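Danach to Move Translucent Lids to Thinner Sheet in August

Danach, which makes covers and lids for storage containers, will change the sheet material used in its round translucent lids, the company said in a product notice dated 14th June. The new sheet is supplied by Lindqvist and will replace the current grade across the line in August.

The lids are sold in two diameters, 106 mm and 126 mm. Both sizes stay in the catalog, and the outer edge keeps its present radius, so existing containers will not need new rims. Part numbers are unchanged except for a letter added at the end.

According to the notice, the main reason for the change is haze. Customers had asked for a surface that spreads light evenly but still lets a user make out the outline of an object placed close behind it. With the older grade, shapes lost their edges a short distance from the sheet, and darker items could be told from pale ones only when they touched it.

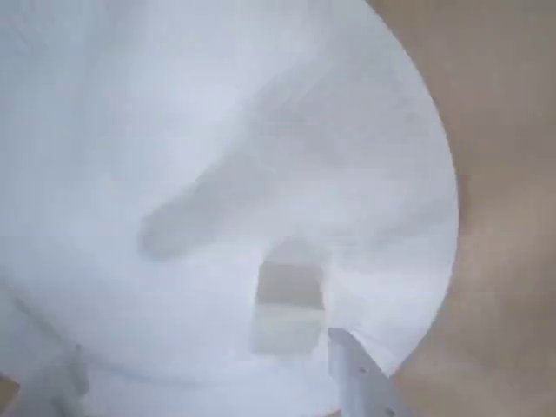
Danach tested the new material over 12 weeks at its Brunditer plant. Samples were flexed, washed and stored flat under load. The notice lists no change in stiffness at room temperature. It does set a lower limit for washing water, now 110 degrees Fahrenheit, and warns that abrasive pads will leave marks that scatter light.

The sheet carries no printing. Size and material codes will appear on the carton label only, a point that drew questions from Flitix, a distributor that sorts returned lids by hand. Danach said it is looking at a molded code on the rim but has set no date for it.

Stock made from the older grade will be sold until it runs out. Mixed cartons will not be shipped.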